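Kitchen Safety Check, Ground Floor, Binness House – Checklist with Comments

Checked by: Waqas Dogar
Present for the walk: Anayeli Varela (kitchen lead)
Date: 30 May 2019
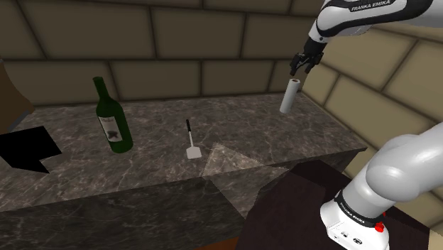 I used the same form as last time, with one new section for storage. OK means no action. FIX means somebody must do something, and I wrote the name next to it. WATCH means it is acceptable now but I want to see it again on the next visit.

1. Floors and walkways

1.1 Floor clean and free of grease: OK
1.2 Mats lie flat, no curled corners: FIX
Comment: The mat by the dish sink has one corner that stands up. I pressed it down and it came back up. Please replace it, do not tape it. Anayeli will order.
1.3 Path to back door clear: WATCH
Comment: Clear when I came, but there are marks on the wall where boxes were stacked. Deliveries from Mevden should go directly to the dry store, also when the driver is in a hurry.

2. Fire

2.1 Extinguisher on its hook, pin and seal in place: OK
2.2 Fire blanket reachable without leaning over the stove: FIX
Comment: It hangs behind the stove. If there is a pan on fire, you must put your arm across the flame to take it. Move it to the side wall, near the light switch. Trinidad Sotomayor has the drill and says she can do it this week.
2.3 Paper and cloth kept away from burners: OK
2.4 Hood filters clean: FIX
Comment: The left filter is sticky to the touch. The cleaning sheet on the door was signed for the right filter only. Both filters go in the same wash.

3. Electrical

3.1 Cords without cuts or melted places: OK
3.2 Outlets near water have a test button, and it works: WATCH
Comment: I tested all of them. The one behind the kettle did trip, but the button is stiff and I had to push it two times. Sidra Bugti will ask the electrician from Ansari to look at it when he comes for the hallway lights.
3.3 No extension cords in permanent use: FIX
Comment: The small fridge is still on an extension cord. I wrote the same comment in the last report. It has to be solved before the summer groups arrive.

4. Cold and hot

4.1 Fridge temperature written down each day: WATCH
Comment: There are 29 entries on the May sheet, one day is missing. I prefer an empty box to a number written later from memory, so thank you for leaving it empty.
4.2 Hot water at hand sink not too hot: OK
4.3 Probe thermometer present and clean: OK
Comment: New battery. The old one was still in the drawer beside it, I took it away.

5. Storage (new section)

5.1 Cleaning products separate from food: OK
5.2 All bottles have a label: FIX
Comment: One spray bottle under the sink has no label. It smells like vinegar, but a smell is not a label. Anum Hashmi emptied it while I was there. A new one, with a label, is still needed.
5.3 Heavy items below shoulder height: WATCH
Comment: The large stock pot is on the top shelf again. Anayeli says it is used only for the Dundgate lunch – still, it should come down.

6. First aid

6.1 Box complete and in date: FIX
Comment: Burn gel is past its date. Blue bandages are almost finished, 3 left. Sidra will order both.
6.2 Accident book in the drawer with a pen: OK

Result: 7 points to fix. The fire blanket and the extension cord come first, the others can wait until the next delivery day. Please write your initials beside each point when it is done and leave the sheet in the office tray.

W. Dogar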